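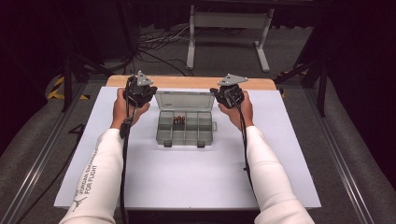
Hands at the work surface, white sleeves.

Ticket: practice test timer jumps and score report comes back blank
Product: Skuketti Practice Tests (numerical and verbal reasoning)
Status: solved, mostly

Hi all, I'm writing this up as I go so I don't have to explain it from scratch again. I've got a reasoning test coming up for a job at Ladefoged and I've been doing the Skuketti practice sets every evening to get my speed up. They're good! I like them a lot more than the paper book I had before. But the timer has gone strange on me and I can't get a score out of it.

What happens: I open numerical set 3, do the sample questions, hit Start, and the clock runs fine until I look at the second data table. Then it jumps forward by 100 seconds. Just like that, gone. If I go back to the first table and forward again it does the same thing a second time, so by the middle of the set I've got no time left and it submits for me. Then the score page loads with my name at the top and nothing under it (no percentile, no list of right and wrong, nothing).

Things I tried the first evening:

Signed out and back in. Same.
Cleared the browser history and the saved files. Same, and it also logged me out of everything else I own, so thanks for that, me.
Different browser. The clock behaved for a bit longer, then jumped when I opened the on-screen calculator.
Verbal set 2. No problem at all! Timer fine, full report at the end, and I did better than I expected on the true/false/cannot say ones.

So at that point I figured it had something to do with the tables and the calculator, and I sent the ticket in.

Reply from support, 9:40 the next morning: they asked for the error number at the bottom of the blank score page. I hadn't even noticed there was one. It's tiny and gray and you have to scroll way down. Mine was 156. They said 156 means the answers were saved but the report couldn't be matched to a finished session, and they asked if I had any add-ons that open links in a new window.

I do. I use Kusero, which is a little tab manager, and it has a setting that puts pages to sleep when you click away from them. The data tables and the calculator both open in their own pop-out, so every time I used one, Kusero was putting the test page to sleep and then waking it up again. The clock was catching up when it woke and overdoing it. I felt a bit silly but support were very nice about it.

What fixed the timer: in Kusero, go to the sleep settings and add the Skuketti address to the "always awake" list. Close the test page completely and open it again. Reloading wasn't enough for me, I had to shut it. I ran set 3 from start to finish after that and the clock stayed put, tables and calculator and all.

What fixed the score page: support had to do this from their side. They reset my stuck sessions and the old attempts turned up on my account that afternoon. Two of them came back with full reports. The third is still blank, and they think it never got past the sample questions, which could be right, I was clicking around a lot by then.

One thing still open. When I export the report for Bidum (that's where I keep my study notes) the bar chart for my percentile comes out as an empty box. The numbers next to it are fine so I can live with it, but I've left the ticket open for that part and I'll add a note if they get back to me.

Also, could the error number please be bigger? I'd have sent it the first time if I'd seen it.

Last updated: December
Contact support | © Skuketti | Back to top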